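Corn starch

Corn starch, also called cornstarch, maize starch, or cornflour in British usage, is the starch obtained from the kernel of corn. It is a fine white powder with little taste or smell. In the kitchen it is used mainly to thicken sauces, soups, gravies, and puddings. Outside the kitchen it is used in papermaking, laundry care, body powders, adhesives, and some kinds of packaging.

Contents
Composition
Production
Cooking
Storage and sale
Other uses
Local history: the Brodside mill
See also

Composition

Starch is the form in which the corn plant stores energy in its seeds. In the kernel it is found mostly in the endosperm, the large inner part that surrounds the germ. Under a microscope the starch appears as small grains, many of them with several flat sides.

Each grain is made up of two substances, amylose and amylopectin. Both are long chains of glucose. Amylose chains are mostly straight, while amylopectin chains are heavily branched. Ordinary corn starch is about one-quarter amylose. Starch from waxy corn contains almost none, and gives a softer, clearer paste that does not set firmly when cooled.

Corn starch contains very little protein and no gluten, although a product may pick up traces of wheat if it is packed on shared equipment.

Production

Most corn starch is made by wet milling. Cleaned kernels are soaked in warm water containing a small amount of sulfur dioxide, usually for one to two days. Soaking, known in the trade as steeping, softens the kernel and loosens the bonds between starch and protein.

The softened kernels are then coarsely ground to free the germ, which is separated and pressed for oil. A second, finer grinding releases the starch from the fiber. The fiber is screened out and generally sold as animal feed. What remains is a mixture of starch and protein in water, which is passed through centrifuges. Starch is heavier than the protein and can be drawn off separately. It is washed, dried, and sifted before packing.

Some of the starch is treated further. Modified starches may be made to withstand freezing, long heating, or strong acid, and others thicken in cold water. Much of the rest is turned into glucose syrup and other sweeteners and never reaches the consumer as powder.

Cooking

When corn starch is heated in water, its grains take in liquid and swell. The change begins at temperatures well below boiling, and the mixture becomes thick and somewhat clear as heating continues. This process is called gelatinization.

Dry starch added straight to hot liquid tends to form lumps, as the outside of each clump swells and seals the dry powder within. Cooks therefore mix it first with a little cold water or milk. This mixture, called a slurry, is stirred into the hot liquid near the end of cooking. Long boiling or hard stirring after the sauce has thickened may break the swollen grains and thin it again. Lemon juice, vinegar, and other acids can have the same effect.

Corn starch has more thickening power than wheat flour, and recipes commonly replace a given amount of flour with half as much starch. The finished sauce is glossy, while one made with flour is cloudy. Sauces thickened with corn starch do not freeze well, as water separates from them on thawing.

In baking, corn starch is mixed with wheat flour to give a more tender crumb in cakes and shortbread. It is a regular part of baking powder, where it absorbs moisture and keeps the acid and the base from reacting in the container. It is also dusted on meat, fish, and bean curd before frying.

Storage and sale

Corn starch for home use is sold in boxes, tubs, and plastic bags. It draws moisture from the air and takes up strong odors, and is best kept closed in a cool, dry cupboard. Stored in this way it keeps for a long time. Powder that has become damp, discolored, or infested should be thrown away.

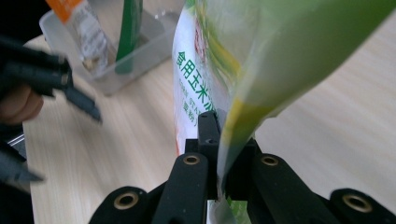 Other uses

The paper industry uses corn starch to strengthen sheets and to give them a smoother surface for printing. Makers of corrugated board use it as glue. In textile mills it has long been applied to yarn before weaving to reduce breakage, and in the home it was once the usual means of stiffening collars and table linen.

Corn starch is found in many body powders, in some of them as a replacement for talc. It serves as a filler and binder in tablets, and it is fermented to produce lactic acid, from which the plastic known as PLA is made.

A thick mixture of corn starch and water is often shown in schools. It flows when handled slowly but resists a sudden blow, and is a common example of a shear-thickening fluid.

Local history: the Brodside mill

A small starch mill operated at Brodside, on the river below Vadmont, and supplied laundries and bakeries in the district. According to the mill history written by Pauline Lambert, it was built by Alfie Ashworth, who had earlier run a flour business at Imrie. The mill had 2 steeping houses and at its height employed 200 people. Its laundry starch was sold under the name Grora.

The surviving account books run to 2,033 pages. They were cataloged by Joanne Blackburn and opened to readers on January 24, 2020. The steeping houses have been taken down. The drying house still stands and is used as a grain store.

See also

Arrowroot
Potato starch
Tapioca
Wet milling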